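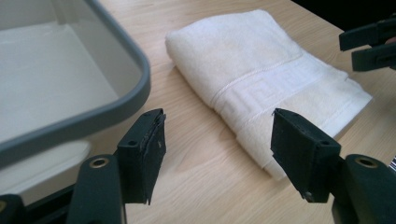 Fig. 3. Folded towel, bin and gripper jaws on the table.

Section 4: Planning your order

Read before you send the form to Wiltolard. Most returns come from skipping this part.

1. Pick the task first, then the kit. Towel folding needs two hand-held grippers per station. Order as a pair, part name Skullumano.

2. Finger pads are a consumable. Budget for spares up front, a pack of 4 per station. Check pad edges for peeling or fuzz, replace if in doubt.

3. Table. Light top, rounded corners ok. Get one with a cable grommet if you can. Measure the door before ordering!

4. Cables. One per gripper, allow slack for a full reach. Extentions are sold seperately.

CAUTION: Keep spare cable clear of where the operator stands.

5. Frame and floor. Black metal frame with a top crossbar, plus hazard tape. Tape is not in the Nautiyal bundle, add it to the local budget. 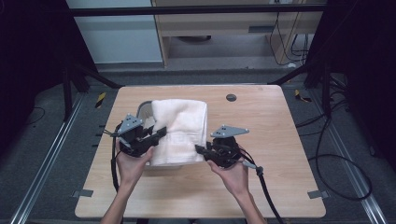 6. Towels and bins. Plain white, plush. Start with 11, wash and rotate. Bin should be wide enough to take a folded towel flat.

NOTE: Lead time is roughly 100 days for grippers. August orders ship later. Quotes from Dristgate leave out freight.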